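01/03/2018, Livach tracker, cup unstacking

New pose filter is in and I love it! Jitter on the wrist track dropped enough that I pulled the old smoothing pass out of the config.

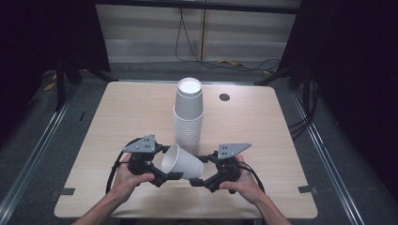

Segmenter next. It splits episodes on grip width, threshold now 34. White cup held sideways right in front of the white stack is the hard one, the mask bleeds between them. Trying depth edges tonight on 96 episodes. Merge to Nokent branch if it holds.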